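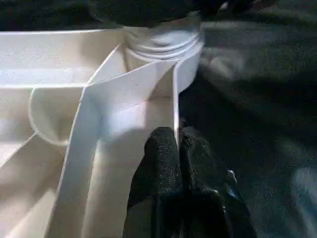 *Wrist cam view, gripper down by the tray divider*

**Gripper camera washes out on a white tray, any cheap fixes?**

Hi all! I'm on a student team (6 of us, first year doing this) building an arm for our school's sorting challenge. We have to pick small parts out of a white plastic organizer and drop them in the right bins. The picture is from our wrist camera, and you can see the problem: some of the walls and floors go almost pure white, so our code loses the edge of the divider and the fingers come down in the wrong spot. We're using the Tretadska vision kit the club already had. Auto exposure is on. I tried dropping the threshold by 50 and it got better on the bright side and way worse in the shadows, ugh. We can't swap the tray, it's in the rules. Budget is basically zero. Help?

**Answer 1** (accepted)

Turn off auto exposure first! You've got black fingers and dark cloth in the same shot as a shiny white tray, so the camera is trying to average all that and the tray loses. Lock it while you're looking at the tray only, then leave it alone. We ran our Simard arm at 400 on the exposure slider, but your scale may be different, so just go down until the floor of that long compartment looks gray.

Then fix the light. It's coming in hard from the upper left. Tape some baking parchment over the lamp (an LED one please, not a hot bulb) or bounce it off the ceiling. Took us one evening and I was kicking myself for all the code I'd written before that.

**Answer 2**

get a better camera. the Plendent one is good

**Answer 3**

Agree with the first answer, plus: do you even need to see the divider every time? If the tray is in a fixed spot, teach the arm one corner and work out the rest from measurements. We did that in April for the Lolurus meet and only used the camera to check for parts. Clamp the tray down though, ours crept a little on the cloth and we missed a whole row!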